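사무환경용 양팔 로봇 도입 계획

사무환경용 양팔 로봇 도입 계획은 사무실, 휴게 공간, 회의실 같은 실내에서 정리와 수거 작업을 맡길 양팔 로봇을 구매하거나 임차하기에 앞서 작업 범위, 예산, 공간, 인력을 정하는 일련의 절차를 말한다. 실무에서는 줄여서 '양팔 도입안'이라고도 부른다. 공장용 로봇의 설비 투자 계획에서 갈라져 나온 분야이지만 다루는 물건이 훨씬 다양하고 사람과 같은 공간을 쓴다는 점 때문에 예산서의 모양부터 꽤 다르다. 바로 이 차이가 분야의 가장 흥미로운 부분이기도 하다. 비닐봉지 하나, 물병 하나가 견적서의 항목을 바꾸어 놓는다!

목차
개요
작업 목록의 작성
예산의 구성
공간 조사
시범 운영
구매와 임차
인력과 교육
계약 시 확인 사항
관련 용어

개요

전통적인 설비 계획에서는 처리량이 먼저 정해지고 장비가 그 뒤를 따른다. 사무환경에서는 이 순서가 잘 통하지 않는다. 하루에 컵을 몇 개 치우는지 아는 사무실은 드물고, 안다고 해도 그 숫자만으로는 로봇에 어떤 손이 필요한지 알 수 없다. 그래서 양팔 도입안은 대개 물건에서 출발한다. 어떤 물건을, 어디에서 들어, 어디로 옮기는가. 이 질문에 답하다 보면 팔의 도달 거리와 손의 종류, 소모품의 규모가 차례로 드러난다.

설비 계획 컨설턴트 Jarlath Gilmartin은 사내 강의록에서 이 방식을 '바닥에서 쓰는 견적'이라고 불렀다. 책상에 앉아 제품 사양표를 비교하기 전에 작업이 일어날 자리에 서서 물건의 높이와 무게, 미끄러운 정도를 먼저 적어 보라는 뜻이다. 이 표현은 그 뒤 여러 도입 안내서에 그대로 옮겨졌다.

작업 목록의 작성

작업 목록은 도입안의 뼈대다. 보통 '물건', '출발 위치', '도착 위치', '필요한 손동작', '실패했을 때의 결과' 칸을 두고 작성한다. 마지막 칸이 특히 쓸모 있다. 종이컵은 떨어뜨려도 주우면 그만이지만 뚜껑이 덜 닫힌 음료는 카펫 세척비로 이어진다. 같은 '집어서 옮기기'라도 예산상의 위험이 다른 것이다.

초보 계획자가 가장 얕잡아 보는 항목은 부드러운 물건이다. 상자나 병은 모양이 유지되지만 비닐봉지는 손이 닿는 순간 형태가 변하고, 내용물이 한쪽으로 쏠리면 무게 중심도 바뀐다. 한쪽 손이 입구를 모아 쥐고 다른 손이 아래쪽을 받쳐 주는 동작은 양팔 구성의 값어치를 가장 잘 보여 주는 예로 꼽힌다. 한 팔로도 봉지를 들 수는 있으나 묶기, 펼치기, 통에 씌우기까지 목록에 올라 있다면 두 팔의 협동이 사실상 전제가 된다. 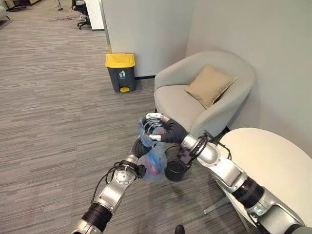

사무 공간에서 두 팔로 반투명 비닐봉지를 잡고 있는 로봇. 오른손이 봉지 윗부분을 모아 쥐고 있다.

봉지 작업을 목록에 넣을 때는 봉지의 재질과 두께도 함께 적는다. 얇은 봉지는 손가락 사이에서 잘 빠지고, 반투명한 봉지는 조명에 따라 윤곽이 흐려져 인식이 까다롭다. 해결책이 늘 로봇 쪽에 있는 것도 아니어서, 봉지를 한 종류로 통일하는 것만으로 목록이 눈에 띄게 짧아지기도 한다. 구매 담당자에게는 무척 반가운 발견이다. 로봇 손을 바꾸는 비용과 봉지 납품처를 바꾸는 비용은 비교가 되지 않는다.

수거함도 마찬가지다. 페달로 여는 통, 뚜껑이 없는 통, 책상 밑에 밀어 넣는 통은 각각 다른 작업으로 계산해야 한다. 발로 밟아 여는 방식은 사람에게 편리하지만 로봇에게는 별도의 동작이 필요하므로, 도입안에서는 뚜껑을 손으로 드는 방법과 통을 교체하는 방법을 나란히 적어 비교한다.

예산의 구성

예산은 흔히 본체, 손과 손목 부품, 설치, 소프트웨어, 교육, 유지보수로 나눈다. 이 가운데 본체 가격만 보고 전체를 짐작하는 것이 가장 흔한 실수로 알려져 있다. 손가락 끝의 패드는 마모되고, 팔을 따라 지나가는 케이블은 굽힘을 반복하며, 손목 부품은 손을 교체할 때마다 점검을 받아야 한다. 이런 항목은 금액이 작아 보여도 해마다 돌아온다.

유지보수 항목은 가동 시간을 기준으로 잡는 편이 알기 쉽다. 설비 임대 회사 Sotirent가 고객용으로 배포한 계획 양식은 연간 가동 시간을 약 2000시간으로 놓고 소모품과 정기 점검을 배분한다. 야간에만 쓰는 사무실이라면 이 값을 낮추고, 여러 층을 돌게 할 계획이라면 이동과 충전 시간을 따로 더한다. 양식이 엑셀 시트 한 장이라 허술해 보인다는 평도 있지만, 값을 바꾸는 즉시 총액이 움직이는 모습은 회의 자리에서 놀랄 만큼 설득력이 있다.

손의 선택은 예산 토론이 가장 뜨거워지는 대목이다. 단순한 집게형은 값이 낮고 고치기 쉽다. 다지형 손, 즉 손가락이 여럿인 손은 컵과 병과 봉지를 두루 다룰 수 있는 대신 부품 수가 많고 교정에 시간이 든다. 양쪽에 서로 다른 손을 다는 절충안도 있다. 이 경우 예비 부품을 두 계열로 보관해야 하므로 창고 비용이 늘어난다는 점을 표에 남겨 둔다.

소프트웨어 비용은 사용권과 작업 추가 비용을 분리해 적는다. 도입 첫해에는 작업 목록이 끊임없이 늘어난다. 물병을 치우는 모습을 본 직원이 쿠션도 바로 놓아 달라고 하고, 그다음에는 의자를 밀어 넣어 달라고 한다. 이런 요청은 도입이 환영받고 있다는 신호이니 막을 이유가 없지만, 새 작업마다 조정과 시험에 드는 시간은 예산 안에 자리가 있어야 한다.

공간 조사

공간 조사는 통로, 바닥, 가구, 전원을 살피는 단계다. 통로는 가장 좁은 곳을 기준으로 잰다. Drakow 사옥의 도입 지침은 가구 사이 통로를 최소 80cm로 정했는데, 이는 그 건물에서 쓰기로 한 기종의 몸체와 팔 동작 범위를 고려한 값이어서 다른 건물에 그대로 옮겨 쓰기는 어렵다.

바닥에서는 문턱과 케이블이 주된 조사 대상이다. 카펫은 바퀴 저항과 진동에 영향을 주며, 무늬가 강한 카펫은 작은 물건을 알아보는 시험을 따로 하는 것이 좋다. 의자와 탁자는 평소 위치와 어질러진 상태를 모두 기록한다. 깔끔히 정돈된 오전에만 조사하면 오후 네 시의 휴게 공간을 알 수 없다.

둥근 가구가 많은 곳에서는 접근 각도도 중요하다. 팔걸이가 둥글게 감싸는 의자 옆에 원형 탁자를 붙여 두면 사람은 몸을 틀어 손을 뻗으면 되지만, 로봇은 팔꿈치가 의자에 닿지 않는 경로를 골라야 한다. 조사표에 가구를 네모 칸으로만 그리는 관행은 이 때문에 자주 비판을 받는다.

시범 운영

시범 운영은 도입안에서 가장 즐거운 단계다. 종이 위에 있던 작업 목록이 진짜 탁자와 진짜 쓰레기통 앞에서 시험을 받는다. Skitis의 시설 기획 부서는 80시간짜리 시범 운영을 본계약의 조건으로 두었고, 그 기간의 기록을 그대로 예산 수정안의 근거로 썼다. 당시 계획을 맡은 Jarmo Rantala는 시범 기간의 앞부분을 쉬운 작업으로만 채우지 말 것을 권했다. 어려운 작업을 일찍 해 보아야 손을 바꾸거나 작업을 빼는 결정을 계약 전에 내릴 수 있기 때문이다.
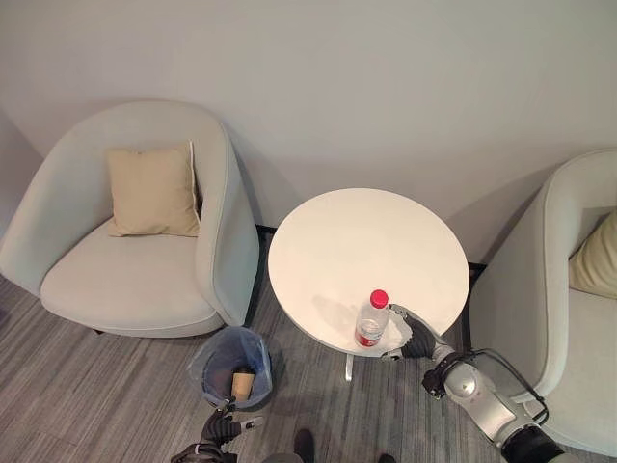 시범 작업은 한 자리에서 여러 성격의 물건을 다루도록 짜는 것이 경제적이다. 장비를 옮기고 다시 맞추는 시간이 줄고, 같은 조명과 같은 가구 조건에서 결과를 견줄 수 있다. 휴게용 의자 사이의 작은 탁자와 그 아래 쓰레기통이면 이미 훌륭한 시험장이 된다. 탁자 앞쪽 가장자리에 놓인 투명한 물병은 속이 비쳐 윤곽을 잡기 어려운 물건의 대표이고, 물이 일부 남아 있으면 기울기에 따라 무게 중심까지 달라진다. 통 안의 종이컵은 또 다른 문제를 낸다. 가벼운 데다 비스듬히 누워 있으면 손가락이 들어갈 방향이 제한되고, 통 가장자리로 접어 넘긴 봉지를 건드리지 않아야 한다. 이렇게 높이와 재질이 다른 작업을 묶으면 짧은 시간에 예산에 필요한 정보가 풍성하게 모인다.

기록 항목은 성공과 실패만으로는 부족하다. 작업 시간, 사람이 개입한 횟수, 개입한 이유를 함께 남긴다. 특히 개입 이유는 비용의 위치를 알려 준다. 손이 미끄러졌다면 손끝 부품의 문제이고, 물건을 찾지 못했다면 인식이나 조명의 문제이며, 팔이 닿지 않았다면 가구 배치를 고치는 편이 저렴할 수 있다.

구매와 임차

구매는 장기간 같은 작업을 맡길 때 유리하고, 임차는 작업 목록이 아직 자라는 중일 때 유리하다고 본다. 임차 계약에서는 손 교체가 포함되는지가 핵심이다. 본체만 빌리고 손은 사는 혼합 방식도 있는데, 고장이 났을 때 책임의 경계가 손목에서 갈리므로 점검 기록을 양쪽이 함께 보관한다.

Paulauskas의 사무동은 혼합 방식의 사례로 자주 소개된다. 처음에는 본체를 임차하고 시범 기간에 가장 많이 쓰인 손만 구입했으며, 이듬해 본체를 인수하면서 예비 손을 추가했다. 총비용이 가장 낮은 길이었는지는 평가가 엇갈린다. 다만 예산을 나누어 집행한 덕분에 작업 목록을 고칠 여유가 있었다는 점은 공통적으로 인정된다.

인력과 교육

로봇이 들어와도 담당자는 필요하다. 일반적으로 현장 담당자와 기술 담당자를 구분하며, 작은 사무실에서는 한 사람이 겸하기도 한다. 현장 담당자는 비상 정지, 충전, 손끝 청소, 작업 구역 정리를 익힌다. 기술 담당자는 교정과 기록 분석, 공급사와의 연락을 맡는다.

교육비에는 청소 인력의 참여 시간도 포함한다. 어떤 통이 자주 넘치는지, 어느 탁자에 음료가 남는지는 매일 그 자리를 치우는 사람이 가장 잘 안다. 작업 목록의 초안을 이들과 함께 검토한 계획은 시범 운영에서 수정할 부분이 적은 편이며, 생각지 못한 작업이 새로 발굴되는 일도 많다.

계약 시 확인 사항

손끝 패드와 케이블의 교체 주기 및 단가
손 교체 후 재교정의 주체와 비용
시범 운영 기록의 소유와 보관
작업 추가 시 요금 산정 방식
액체가 든 물건을 다룰 때의 책임 범위
촬영 자료의 처리와 직원 안내 방법
고장 시 대체 장비 제공 여부

액체 관련 조항은 초안에서 빠지는 일이 잦다. 사무실에서 나오는 물병과 컵에는 내용물이 남아 있기 마련이어서, 작업 대상으로 인정하는 용기와 그렇지 않은 용기를 부속서에 적어 두면 분쟁이 줄어든다.

관련 용어

도달 범위: 팔이 몸체를 움직이지 않고 작업할 수 있는 공간. 탁자 위와 바닥 근처를 따로 측정한다.
다지형 손: 손가락이 여러 개인 로봇 손. 다양한 물건에 대응하지만 정비 항목이 많다.
개입률: 전체 작업 가운데 사람이 도운 작업의 비율. 인건비 추정에 쓰인다.
양손 작업: 두 팔이 동시에 하나의 물건을 다루는 작업. 봉지 묶기와 통에 봉지 씌우기가 대표적이다.
재교정: 손이나 손목 부품을 교체한 뒤 위치와 힘의 기준을 다시 맞추는 일.

같이 보기
시설 관리 자동화
설비 임대차
로봇 손의 종류
실내 이동 로봇의 통로 기준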